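Greifer drückt eingepackte Sandwiches platt, was tun?

Forum Selbstbau und Werkstatt > Roboter und Automation

Trosham
Hallo zusammen, wir bauen in unserer Gemeinschaftswerkstatt einen Tisch mit 2 Roboterarmen auf, der bei unserem Tag der offenen Tür Imbisse ausgeben soll. Die Finger sind einfache Parallelfinger, an einem Arm sitzt eine kleine Kamera am Handgelenk. Flaschen und Schachteln gehen gut. Bei Sandwiches in Klarsichtfolie klappt es nur manchmal. Entweder rutscht die Folie zwischen den Fingern durch, oder das Brot ist hinterher eingedrückt. Die Greifkraft habe ich schon von 20 auf 4 Newton heruntergesetzt, dann fällt es mir auf halbem Weg herunter. Außerdem findet die Kamera die Kante nicht zuverlässig, weil die Folie spiegelt. Hat jemand so etwas schon gelöst, ohne gleich Sauggreifer zu kaufen?

Ometetti
Sauggreifer nehmen. Alles andere ist Bastelei.

Prasanna Chowdhury
Sauger halten auf knittriger Folie schlecht, das hatte ich selbst probiert. Bei mir haben zwei Änderungen gereicht.

Erstens weiche Auflagen auf die Fingerspitzen. Ich habe Moosgummi zugeschnitten und mit doppelseitigem Klebeband befestigt. Damit verteilt sich der Druck auf eine größere Fläche und du kommst mit weniger Kraft aus. Nach dem Aufkleben die Nullstellung des Greifers neu anlernen, sonst stimmt die Öffnungsweite nicht mehr.

Zweitens immer quer zur langen Seite greifen. Die Finger müssen also parallel zum Sandwich stehen. Dafür brauchst du den Winkel, und den bekommst du am besten von oben. Fahr den Arm senkrecht über die Ablage und mach erst dann die Aufnahme. Ich suche nicht nach der Folie, sondern nach der hellen Fläche vom Brot, das ist viel stabiler. Eine zweite, feste Kamera am Rand hilft zu prüfen, ob der Arm irgendwo anstößt.

Bei mir sieht das so aus, zuerst die Kamera am Greifer mit dem Sandwich im Korb, danach die feste Kamera mit dem Sandwich auf dem Tablett:
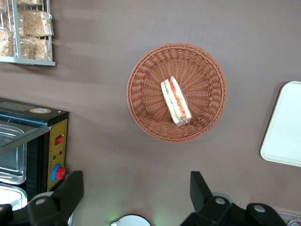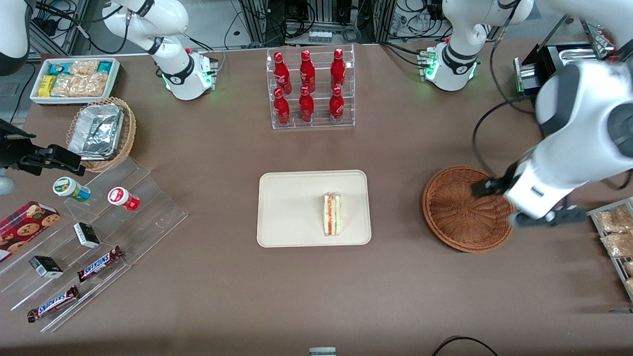 Barbier
Zu den Spiegelungen noch etwas. Bei uns kam das meiste von der Deckenlampe direkt über dem Tisch. Wir haben sie ausgeschaltet und zwei Leuchten seitlich aufgestellt, mit Backpapier davor. Danach waren die weißen Flecken auf der Folie viel kleiner. Die Belichtung der Kamera fest einstellen, Automatik macht nur Ärger.

Beim Korb würde ich aufpassen, dass die Finger nicht am geflochtenen Rand hängen bleiben. Wir fahren senkrecht hinein und senkrecht wieder heraus und drehen erst oben. Ein flaches Tablett ist zum Einlernen einfacher.

Trosham
Danke, Moosgummi habe ich noch in der Kiste. Ich probiere das mit der Brotfläche und melde mich, wenn die Auflagen dran sind.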